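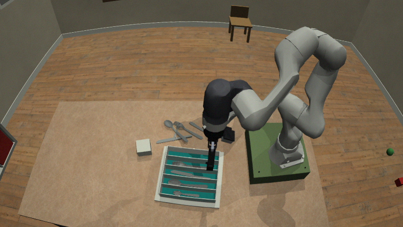

Call for testers: Favis home practice kit

Jomasska is looking for 10 people to try Favis before we put it on sale in the fall, and we'd love for some of them to be people who have never programmed anything in their lives!

Favis is a practice kit for teaching robot arms household jobs. You get a simulated room on your own computer, an arm that you steer with a game controller, and a set of chores to work through. The first one is sorting silverware into a tray. It sounds easy, and then you try to pick up a fork that is lying across a knife (some of us got quite loud about this in the office). After that come stacking, wiping and putting toys in a box.

What you'd be doing

You would work from home for four weeks, in short sessions whenever it suits you. We ask for 4 hours a week. Each session is saved, so you can replay your own attempts, and at the end of the week you fill out a form telling us what was fun, what was confusing and what made you want to quit. Please be blunt on the form. The last round of testers got us to redo the whole grip control and it is so much better now.

Who can apply

Anyone 18 or over with a fairly recent laptop or desktop and a steady internet connection. Gaming experience is fine, and so is none at all. Left-handed testers are very welcome, as we have had too few. We mail you the controller and you keep it afterward. The download is large, up to 3000 megabytes, so plan for that if your connection is slow.

Testers are paid by the week, and the rate is in the information sheet we send back when you write to us.

How to apply

Write a few lines to Patricio Paredes at Jomasska, quoting call number 1742, and tell us what computer you have and which chore you like least at home. Applications close on Wednesday, September 7, 2022.

Comments

Kerr: Does it run on a Mac? I did the spring round on my son's PC and would like my own chair this time.

Patricio Paredes: Yes, it does now. Glad to have you back, send me a note!

Fundora: Can two people in one house apply? My husband says he'd beat me at the forks.

Patricio Paredes: Please do, just send two separate emails.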